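I've been asked a few times how I went about moving our small firm's stock records off paper, so I'll put it in one thread. We sell spare parts for sewing machines. Four people, one unit, one very old set of card drawers.

First thing: we didn't buy anything for a month. I spent July writing down what the cards were used for. Mostly three jobs - finding a part, seeing when to reorder, and looking up what we paid last time. The cards did the first two well.

The third was bad. Prices were in pencil, rubbed out and written over. For some parts there were two cards with different prices and no way to tell which was newer.

We looked at two programs, Zesidex and Dritex. Zesidex does more. Dritex is plainer and you can get everything out as a spreadsheet in one go. We took Dritex for that alone. I've been stuck with a program I couldn't leave before and didn't want it again.

Typing in. 86 drawers. I'd planned on 14 working days and it took 31. The typing itself was quick. The slow part was going to the shelf to check whether the part on the card was the part in the box.

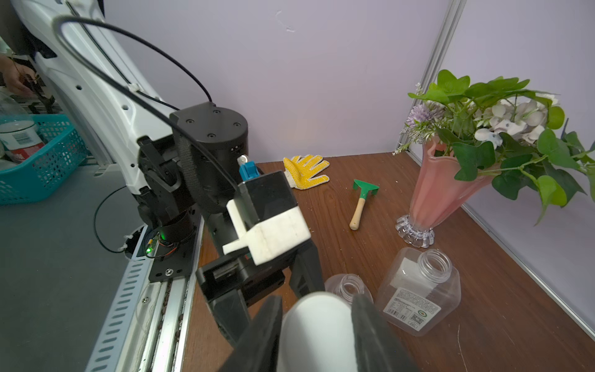

If you do this, settle on how you write part names before you start. We had "foot, zip", "zip foot" and "zipper ft" for the same item. I fixed that halfway through and had to go back over everything I'd already done.

Same with sizes. Pick millimetres or inches and stay with it. Our older bobbins came in as fractions of an inch and the search couldn't match them to anything.

Our main supplier is Spanos. Their part numbers changed a few years back, so I added a second box for the old number. Customers still ring up and read the old one off the packet. That box gets used every day.

Sakus was harder. They reuse numbers when a part is dropped. The same number can mean a needle plate or a belt depending on the year. I put the year at the end of the number and that has held up so far.

We kept the cards going alongside the program for 20 days after the typing was done. It was dull and there was grumbling, mine included. It did show up a batch of belts I'd entered under the wrong machine, so I'd do it again.

Someone asked about barcodes. We haven't bothered. Most of what we sell is small and loose, and a label costs more trouble than it saves. Boxes have a shelf code in marker pen - letter for the bay, number for the shelf.

Backups: the spreadsheet gets saved at closing time to the office computer and to a memory stick that goes home in my bag. I also print the reorder list once a week. If the internet goes down we can still serve the counter.

The card drawers are still here. I had meant to sell them but the backs of the cards have fitting notes on them going back years, things like which shuttle needs a washer behind it. I'm typing those up now, a drawer at a time when the phone is quiet. Up to the letter F.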